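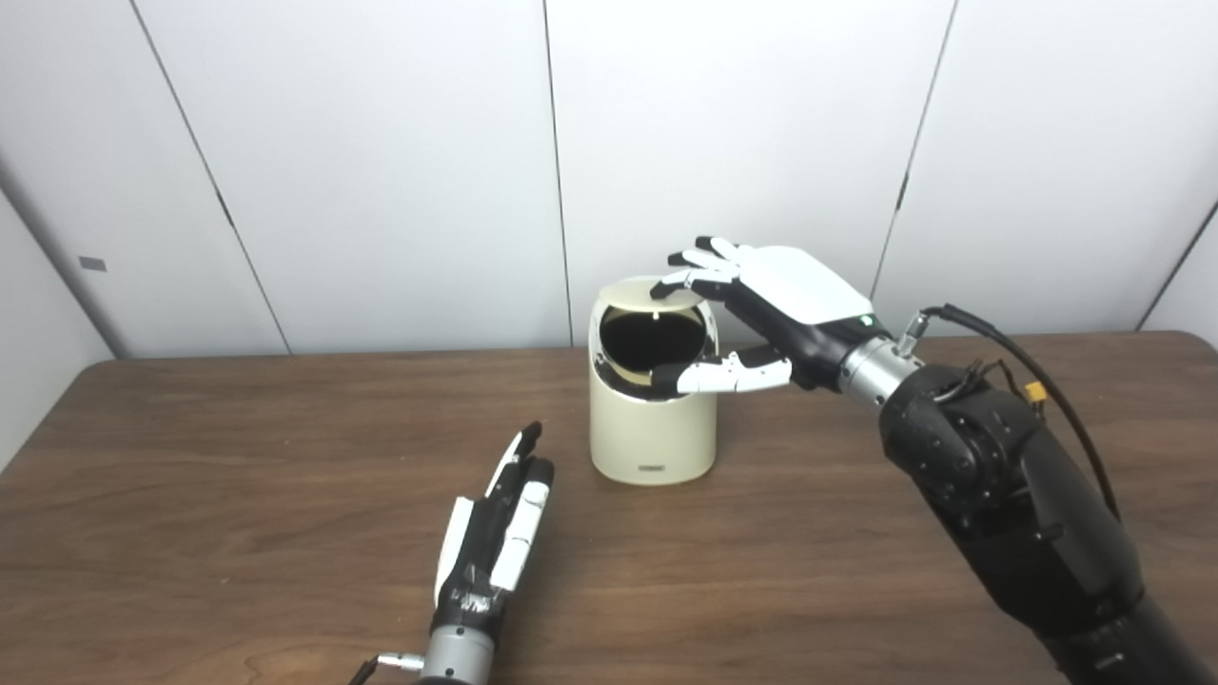
Ticket 515: Lid on the cream bin will not stay down
Status: Closed, with reservations
Location: Lalville office, meeting room 2
Item: Grurkard tabletop bin, cream, hinged lid
Opened: September 12, 2019

Reported problem

The lid on the small round bin shuts, thinks about it, and comes up again. It stops at a slant along the back of the opening and stays there, giving everyone at the table a view into the dark. The reporter would like it to behave like a lid.

Priority requested: urgent. Priority given: 7.

First look

Bin stood on the brown table with the lid up. Pressed it down. It went down. Let go. It came up, at the stately pace of a drawbridge. Pressed harder, same result with more noise.

There is a little dark label low on the front with some very small print on it. I had hoped for a model number I could read without a magnifying glass. Went by the stock list in the end, which has us down for the Fliraveck size, the smaller of the two Grurkard sells.

Things tried

1. Emptied it. Contents: teabags, a pen lid, one glove. Lid still rises.

2. Wiped round the rim and the underside of the lid with a damp cloth. There was a sticky patch near the back that I chose not to identify. Lid now rises more smoothly.

3. Checked the inner liner. It was in back to front, so the raised lip sat under the hinge and pushed the lid up. Turned it round. Lid stayed shut for the length of time it took me to write "fixed" in this box.

4. Put a mug on it. Works perfectly, but you then have a bin that needs two hands and a spare mug. Not recommended.

5. Took the liner out again and looked at the hinge. The pin had crept out to the left. Pushed it back with the end of a teaspoon until it clicked. Opened and shut the lid a few dozen times while somebody tried to hold a phone call next door.

Result

Lid closes and stays closed. It also opens when asked, though it needs a proper pull at the front edge now – the new grip is a bit keen.

Comment from reporter

Thank you. It was open again this morning.

Reply

Went back up. Somebody had changed the bag and put the liner in back to front. Turned it round. Have stuck a note inside saying FLAT SIDE TO HINGE, which will be under the teabags by lunch.

Parts

Spare hinge pin asked for from Rolland, order 288. They say April. The old pin is doing fine as long as the lid isn't slammed, so please don't slam it. If it creeps out again, push it in from the left and use your own teaspoon – the kitchen has asked for theirs back.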